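Ticket: Greifer lässt Stift nicht los / Vorführung Tag der offenen Tür
Projekt: Mindano
Priorität: hoch (gesetzt vom Empfang), mittel (gesetzt von mir), hoch (gesetzt vom Empfang)
Status: in Beobachtung

Dienstag, 8:10
Meldung über das Formular, Feld »Fehlerbeschreibung«: »Er will nicht.« Rückfrage gestellt, wer und was. Antwort: der Arm, schreiben. Um zehn kommt die erste Besuchergruppe, geplant ist, dass der Arm einen Stift aufnimmt, zur Tafel fährt und »Willkommen« schreibt. Bis gestern Abend ging das. Über Nacht hat jemand die Greifersoftware Flarareo aktualisiert, im Änderungsprotokoll steht »kleinere Verbesserungen«.

8:35
Vor Ort. Steuerung neu gestartet. Arm referenziert sauber, Greifer öffnet und schließt im Leerlauf wie gewünscht. Mit Stift: schließt, meldet »gegriffen«, fährt an, öffnet nicht mehr. Befehl zum Öffnen wird quittiert, also höflich zur Kenntnis genommen. Stift von Hand herausgezogen, bei abgeschaltetem Antrieb, wie es auf dem Aufkleber steht.

8:50
Kabel am Greifer geprüft, Stecker nachgezogen. Keine Änderung. Netzteil gemessen, in Ordnung. Zweiter Neustart auf Wunsch des Empfangs. Keine Änderung.

9:05
Logdatei gezogen. Die Wartezeit nach dem Greifen steht auf 60 Sekunden, vorher waren es 3. Der Greifer ist also gar nicht hängen geblieben, er wartet. Wer nach 27 Sekunden die Geduld verliert und den Not-Halt drückt (siehe Log, mehrfach), erfährt das natürlich nie. Wert zurückgesetzt, gespeichert, Testlauf: greift, fährt, lässt los. Ticket gedanklich geschlossen.

9:20
Ticket gedanklich wieder geöffnet. Nach dem Umschalten auf das Vorführprofil steht wieder 60 drin. Das Profil »Besucher« liegt auf dem Rechner Rind und wird beim Start drübergeladen. Zugang zu Rind hat laut Aushang die Abteilung, die laut demselben Aushang umgezogen ist.

9:40
Passwort gefunden. Es klebte am Monitor, Meldung dazu geht gesondert raus. Profil korrigiert, Sicherungskopie des alten Stands unter Ekano abgelegt. Drei Durchläufe ohne Fehler. Das »W« ist etwas schief, das war es aber auch vor dem Update.

10:05
Erste Gruppe, eine Schulklasse. Schreiben funktioniert. Frage aus der Klasse, ob er auch rechnen kann. Verneint.

11:30
Zweite Gruppe. Der Arm schreibt, hält aber nach dem letzten Buchstaben gut eine Handbreit vor der Tafel an und lässt den Stift erst beim zweiten Befehl los. Log: Kraftwert beim Greifen höher als am Vormittag. Gruppe war begeistert und hielt die Pause für Absicht. Ich habe nicht widersprochen.

12:15
Mittagspause der Besucher für einen Test genutzt. Gleiche Bewegung ohne Schreiben, Arm hält den Stift in der Luft. Greifkraft in kleinen Schritten gesenkt, bis das Loslassen wieder beim ersten Befehl kommt.
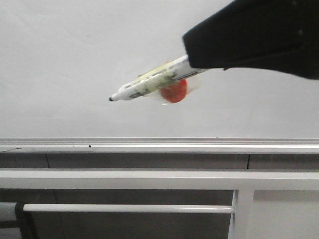 Rukhsana Shaikh, 12:40: Bitte die Greifkraft nicht noch weiter runterdrehen. Unter dem jetzigen Wert rutscht der Stift beim Aufsetzen weg, das hatten wir im Juni schon einmal, und damals stand der Bürgermeister daneben. Wenn das Loslassen wieder klemmt, lieber den Befehl doppelt senden. Unschön, hält aber bis heute Abend.

12:55
Übernommen, Befehl wird jetzt doppelt gesendet. Greifkraft bleibt, wo sie ist.

14:20
Zwei weitere Gruppen, keine Auffälligkeiten am Arm. Auffälligkeit am Prospektständer, nicht mein Ticket.

16:45
Letzte Vorführung durch. Der Zykluszähler im Wartungsmenü steht knapp unter 1.000, ab da verlangt Flarareo eine Inspektion und sperrt das Vorführprofil. Bitte vor dem nächsten Besuchstermin einplanen und nicht am Morgen desselben.

Offen:
Automatische Updates auf dem Vorführrechner abschalten.
Wartezeit im Profil »Besucher« gegen Überschreiben sichern.
Schiefes »W«, niedrige Priorität.
Aushang bei Rind erneuern.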